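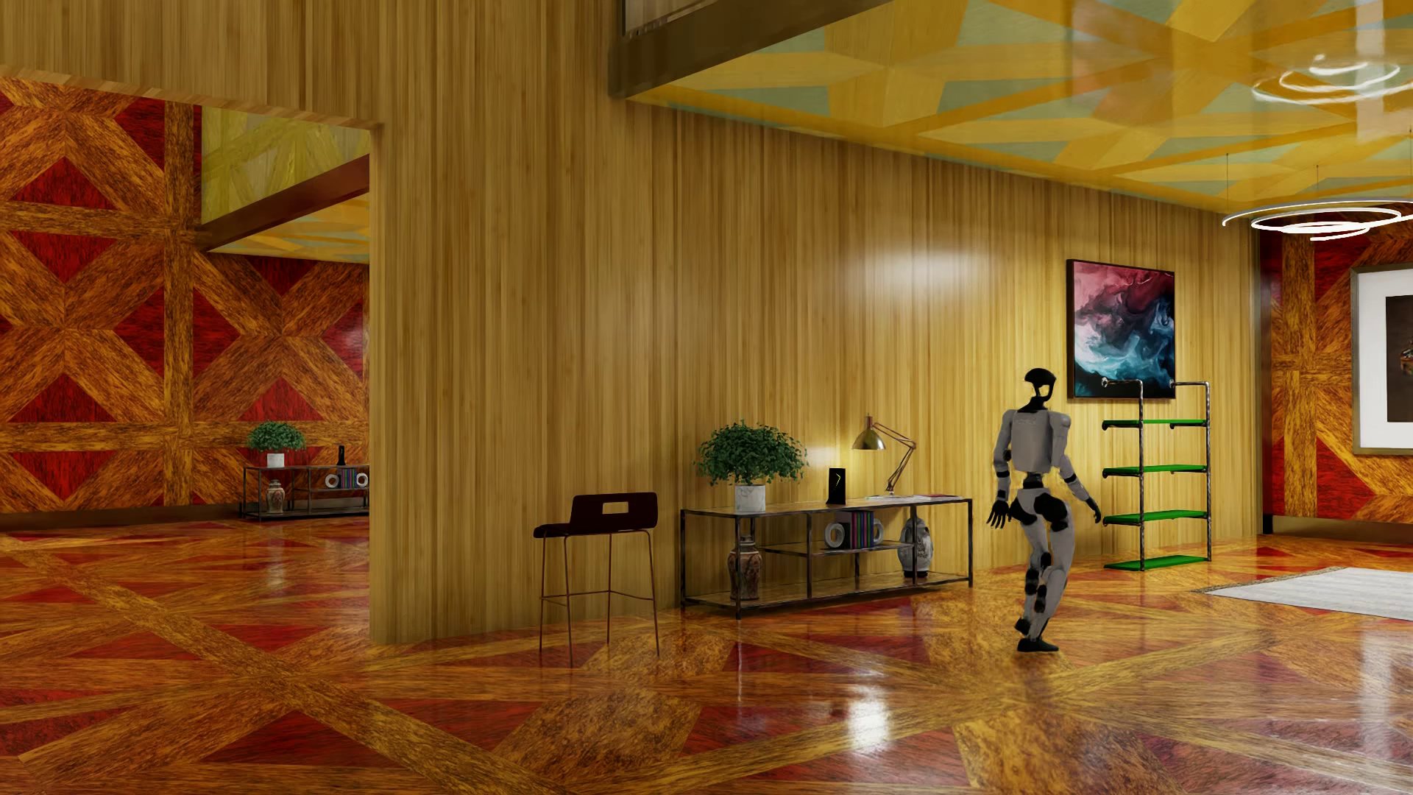 Green shelves against the slatted wall

Hello, and welcome to Skernar! I'm the one who answers the emails, packs most of the parcels and writes this page, so if there's a typo, it's mine.

We're a small seed shop in Drorkstead. I started out selling spare bean seed from my allotment (climbing French beans, mostly, plus a purple podded pea I still can't stop growing) and it got a bit out of hand. These days there are 187 varieties on the list, nearly all vegetables, with a few flowers that I sneak in for the bees.

Most of our seed is grown on a rented field out at Verkwood, where the soil is heavy and the wind comes straight off the hill. If a lettuce does well there it'll probably cope with your back garden! The tomatoes and peppers have two polytunnels to themselves, and August is when I more or less live in them, picking, squashing and rinsing. My hands stay green for weeks.

Our bestseller is still the Navarrete pepper, a long sweet red one that's lovely charred on toast. We filled 586 packets of it last season and ran out before Easter, so I've sown a longer row.

Orders go out on Tuesdays and Fridays in plain paper packets, with sowing notes on the back. Postage is free if you buy nine packets or more. If something doesn't come up, write and tell me what you did and when, and I'll send you another packet or a bit of advice, usually both.

Last updated 18/10/2025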